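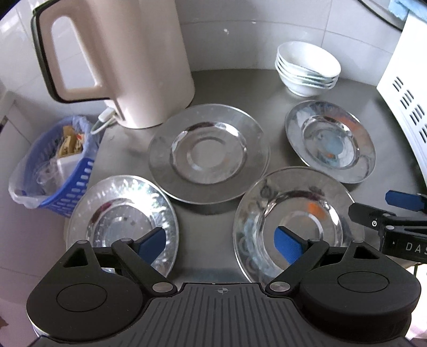 Alletholm Loose Leaf Breakfast Tea, 50 Servings

Item no. 3028
Blended and packed by Goltex
Ships in a resealable pouch inside a cardboard carton

We have been selling this tea longer than anything else in the shop, and I suspect it is the reason a good many of you found us in the first place. It is a plain, sturdy black tea for the first cup of the day, the kind you can make half asleep and still enjoy. It takes milk very well. It also stands up to a slice of lemon, though I will admit I had to be talked into trying it that way, and now I have it with lemon most afternoons.

The leaf is cut a little smaller than in our Prultholm afternoon blend, so it gives up its color quickly and you don't have to stand there waiting with your mug. If you have been drinking bagged tea all your life and you're nervous about switching to loose, this is where I would start. You need a spoon and some kind of strainer, and that's really the whole list.

How we make it

Fill the kettle with fresh cold water and bring it to a full boil. Warm the pot with a splash of the hot water, swirl it, and pour it out. Put in one rounded teaspoon of tea for each cup, pour the water over while it is still bubbling, and put the lid on. Four minutes is right for most people. Take it to five if you like it dark and plan to add milk, but I wouldn't go much past that, as the cup starts to turn bitter and sugar doesn't quite fix it.

For iced tea, use twice the leaf and the same amount of time, then strain it over a big pitcher of ice. It goes a touch cloudy in the refrigerator overnight – the taste is just the same.

What people ask us

Is it strong? Yes, fairly. If you want something gentler in the evening, have a look at the Prultholm, or use a little less leaf and keep the time the same.

Does it come in decaf? We had a decaf version for a while and we weren't happy with it, so we stopped. We are tasting a few new ones and hope to have something on the shelf in January.

How long does it keep? Squeeze the air out of the pouch, close it up, and store it somewhere dark, well away from the stove and the spice rack. Tea picks up smells faster than you'd think (ours spent one week next to the cumin, and we drank it anyway, but we didn't love it). We like to finish a pouch within 6 months of opening.

Can I use it in the Dumitrescu teapot? You can, and the basket in that pot is fine enough to hold back nearly all of the small leaf. A little dust at the bottom of the cup is normal.

Ordering

Choose the single carton or the cafe sack from the menu. The cafe sack holds 800 servings and is folded over and tied, so please have a tin or a big jar ready before you open it. Orders placed by Dec 5, 2019 go out with our holiday wrapping at no extra charge, and you can type a short note at checkout, which we'll copy out by hand and tuck in under the ribbon.

Goes well with: Prultholm Afternoon Blend, Dumitrescu Teapot with Basket, Alletholm Ginger Cookies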